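Brenar Neighbourhood Games Afternoon: Minutes of the March Meeting

The meeting opened at 4 in the upstairs room with the kettle already on, and a very warm welcome to everyone who came out in the rain, especially our friends from Vistholm.

Minutes of the last meeting were read (at some length, sorry) and accepted, with one correction: the hall hire is paid by the term, and the Clurnex room is the one with the ramp.

Money: we have $247 in the tin after buying tea, biscuits and two new packs of cards. It was agreed to put the $500 grant towards large-print boards and coloured pieces, as several members find the small ones hard going.

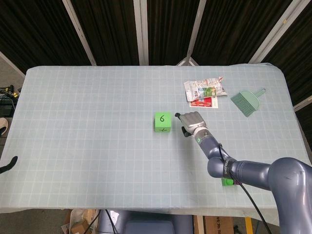 Green foam cube, number 6, on the checked cloth.

Games: there was a long and cheerful discussion about whether cribbage should have its own table. It should, starting Friday. Dominoes will stay by the window, where the light is kinder.

The Guerreiro Bakery has kindly offered day-old scones, and we said yes please before the letter was even finished! Please bring your own jam, and label the jar if you'd like it back.

Other business: lifts home are still needed for 5 members. The side gate is sticking again, so give it a good shove.

Meeting closed at 5.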